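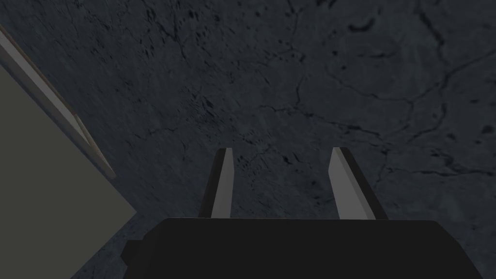
Open gripper over a cracked grey surface, from the simulator.

Can a machine tidy up after us yet? Margus Koppel has been putting that to the simulator at Punine all through December, and his answer is a cheerful "sometimes". Out of 2000 practice runs at picking small things up off the floor, 135 went the way he'd hoped — more than last time, bless it! Sverre Nordin still does our sweeping, and I don't think he need worry for another 2 or 3 winters.

Last updated: December
Contact the Punine newsletter | © Punine | Back to top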